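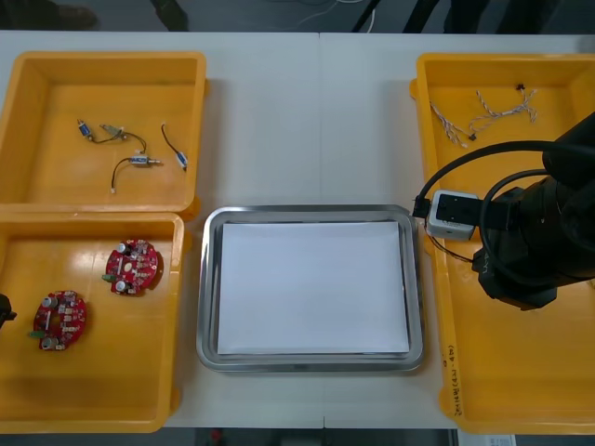 6 min read

Mercy Bakilana gives new members of the Hasville robotics club one rule on their first evening: sort before you teach. Her students are trying to get a pair of robot arms to pack small electronics kits, and that means every part needs a home the arms can find again. The club settled on yellow plastic trays, with the round red circuit boards in one, the little wired components in another and the twisted cable harnesses in a long one on the right. A steel tray with a stack of blank paper sits in the middle. It looks like somebody's very tidy kitchen drawer, and I loved it right away.

The project is called Khaemba, and it began in September with 18 students and a lot of tangled wire. Rigid parts came first. A circuit board holds its shape, so once a gripper has the rim it usually has the whole thing. Cables are another story! Pick up a harness at one end and the other end goes wherever it likes, often around something you wanted left alone.

"I thought the boards would be the hard part, with all those tiny pieces on them," says Precious Belmonte, who is in her second year with the club. "Then I spent a whole evening on one cable."

The students teach by doing. They guide the arms through a task, save the run, reset the trays and go again. So far they have saved 3,215 runs, and Tibor Kiss has labeled a fair share of them (he keeps a bag of pretzels by the keyboard and will share if you ask). On their best evening, 82 percent of the board pickups went through with no help. The harness score is lower, and they're not ready to print it.

Next comes the regional meet in Drorevstead, where teams get 40 minutes to set up and run. Mwende Mwakalinga has been timing practice setups and wants the trays down first and the cables routed last. Tibor wants it the other way around. When I left they were trying both.

Comments

Veerle Verbeke
20/07/2024
Our school team in Skistavthorpe has the same trouble with harnesses. Do you grab near the connector or in the middle?

Precious B.
Near the connector for us! The middle twists too much.

oldsolderer
Great read. Good luck at the meet, and bring spare fuses.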